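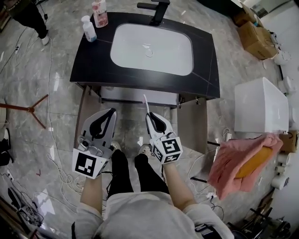 Gutesero Lettings – Tenant Repairs
Ticket 413
Property: Flat 2, Gindstead Court, Ostham
Room: Bathroom
Category: Plumbing – basin and tap
Status: Closed

Tenant report, September

The basin is draining slowly. If I clean my teeth with the tap running the water comes up over the drain and takes several minutes to go down, and it leaves a line of toothpaste round the white. There is also a smell from it first thing in the morning.

Second problem, may be separate. The black tap drips after it is turned off. The water collects behind the basin on the black worktop and sits there. I have been moving the soap bottles to wipe under them twice a day.

I have tried boiling water from the kettle and one bottle of drain cleaner from the supermarket. No change that I can see.

Reply from repairs desk

Thank you for reporting this. Please don't use any more drain cleaner before our visit, as the plumber will be opening the trap by hand. Could you tell us:

Does the toilet flush and refill normally?
Is there any water on the open shelf under the basin?
Does the tap drip from the spout or from the base?

Tenant reply

Toilet is fine. Shelf is dry, I put kitchen roll on it overnight and it was still dry at 7 am. The drip is from the spout, but there is also a bit of water at the base where the tap meets the stone. I can move the tap slightly from side to side if I push it.

Repairs desk

Passed to Nic Giolla Plumbing. Attendance between 9 am and 1 pm. Please clear the worktop and the shelf and keep the floor in front of the basin free.

Contractor notes

Attended 10.40 am. Filled basin and timed it: 328 seconds to empty. Removed trap, found hair and hardened toothpaste packed in the bend. Cleaned and refitted with new washers. Pipe to the wall also furred up, rodded through for 80 cm. Timed again after, emptied in well under a minute.

Tap loose on its fixing. Tightened the back nut from below and resealed the base. Cartridge worn – not carried on the van, ordered. Advised tenant to leave sealant overnight before wiping near it.

Toilet isolator checked while there, no leak.

Tenant reply

Basin is much better and the smell has gone. Tap is firm now but still drips from the spout. Please keep this open until the part is in.

Contractor notes, second visit

New cartridge fitted. Ran tap hot and cold, shut off, no drip after 15 minutes. Joints under basin dry.

Tenant reply

No drip since the visit. Worktop is dry in the mornings. Happy for this to be closed.

Repairs desk

Closed. No charge to tenant. A strainer for the drain has been left with the spare keys – please empty it weekly. If the slow draining comes back, reply to this ticket and quote 413.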